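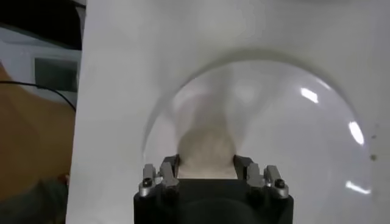
According to Anoma Nanayakkara, most of the bad examples in a Pinari set are recorded in the first ten minutes of a shift, before the operator has settled on one way of closing the fingers, and those takes should be thrown out even when the object was picked up. Sections 4.2 and 4.5 follow that advice. Operators who have used the earlier Fontes kit should read both before recording.

4 Recording demonstrations with the wrist camera

4.1 Before you start

You need the arm in hand-guiding mode, the gripper homed, the wrist camera connected, and a task sheet open in the Recorder. The task sheet sets the object class, the start pose region and the end condition. Do not record without one. Takes with no task sheet are stored under "unsorted" and are skipped by the training job.

1. Turn on the controller and wait for the steady green light.
2. In the Recorder, select Session > New and enter your operator name as it appears on the roster.
3. Load the task sheet.
4. Open Camera > Live. Both finger assemblies must be in view, with the space between them near the vertical center line.
5. Select Gripper > Cycle. The fingers open and close 2 times. Watch the live view during the cycle. The gripper body must not shift in the view.
6. If the body shifts, the camera bracket is loose. Tighten it, then repeat from step 4.

Note: The live view is compressed. Judge focus from a saved still (Camera > Save Still).

CAUTION: Keep hands clear of the fingers during Gripper > Cycle. Hand-guiding mode does not limit closing force.

4.2 Warm-up takes

7. Set Take Type to Warm-up.
8. Record warm-up takes for ten minutes, using the same object and the same grasp you will use in the session.
9. Set Take Type to Demo.

Warm-up takes are saved to disk but never exported. Do not change the type of a warm-up take afterward, even if it looks clean.

4.3 Recording a take

10. Place the object inside the start pose region. Vary its position and angle between takes. Do not return it to the same spot each time.
11. Move the arm to the ready pose and let go. Wait for the tone.
12. Press the foot pedal once. Recording starts at the second tone.
13. Guide the arm toward the object at an even pace. Avoid stopping on the way. A pause of more than 2 seconds is marked as a hesitation and lowers the weight of the take.
14. Bring the object between the open fingers before closing. Do not use one finger to push the object into place unless the task sheet lists pushing as an allowed action.
15. Close the gripper with the thumb switch. Hold it down until the force bar stops rising.
16. Carry out the rest of the task as written on the sheet.
17. Press the pedal again to stop.
18. Label the take: Success, Failure or Discard.

Use Failure when the attempt was honest but the end condition was not met. Use Discard when something outside the task interfered, such as a dropped network link or a bumped table. Failure takes are used in training. Discard takes are not.

Note: Label the take before starting the next one. The Recorder allows you to skip the label, but a skipped label is exported as Discard.

4.4 Clear covers and light backgrounds

Transparent parts need more care than solid ones. The curved surface of a clear dome returns bright highlights from room lights, and these move across the surface as the wrist moves. Against a white panel the rim may show only as a thin gray line. A model trained on too few lighting layouts will learn the highlights in place of the rim.

19. Record under at least two lighting layouts per session. Enter the layout in the Lighting field.
20. Leave exposure on Manual. Automatic exposure will darken the fingers when white fills the background.
21. Save one still at the ready pose and one at the grasp pose for each layout.
22. Check that the outline of the cover can be followed by eye in both stills. If it cannot, change the angle of the lamp and save them again.
23. Do not retouch or mask highlights in saved footage.

Objects close to the camera may appear soft at the edges. A soft object edge is acceptable if the finger assemblies are sharp. If both are soft, refocus the lens and repeat step 4.

CAUTION: Wipe clear covers with a dry lint-free cloth only. Solvent wipes can haze the plastic, and a hazed cover must not be mixed with clear ones under the same object class.

4.5 How many takes to collect

The default target is 200 Demo takes per task sheet, counting Success and Failure together. Spread them over several sessions and at least two operators. Sets recorded by one person tend to carry that person's approach angle, and the trained policy will copy it.

The Bullmont training job will run on fewer takes but will not report a validation score until 57 are present. Do not treat the early score as a pass. It is intended to show that the data is readable.

Review each session before export:

24. Open Session > Review and sort by length.
25. Play the shortest and longest takes at normal speed.
26. Relabel any take that does not match its label. Enter a reason in the Notes field.
27. Ask a second operator to confirm relabeled takes. The same person may not do both steps.
28. Select Export > Pinari Set. Leave Include Stills checked.

4.6 Messages during recording

W-03 Frame gap. The camera link dropped frames. Finish the take, label it Discard, and reseat the cable at the wrist. Check that the cable has slack at full wrist rotation.

W-07 Pose outside region. The arm started outside the ready pose. The take can be kept if the task sheet allows free starts.

E-11 Clock mismatch. Camera and arm times no longer agree. All takes since the last good check are unusable. Restart the controller, then begin a new session. Do not resume the old one.

E-12 Gripper not homed. Run Gripper > Home with nothing between the fingers.

For messages not listed, send the session log to the Brurkasora support desk with the controller serial number. Changes to task sheet wording go to Thoa Vương or Loan Ung.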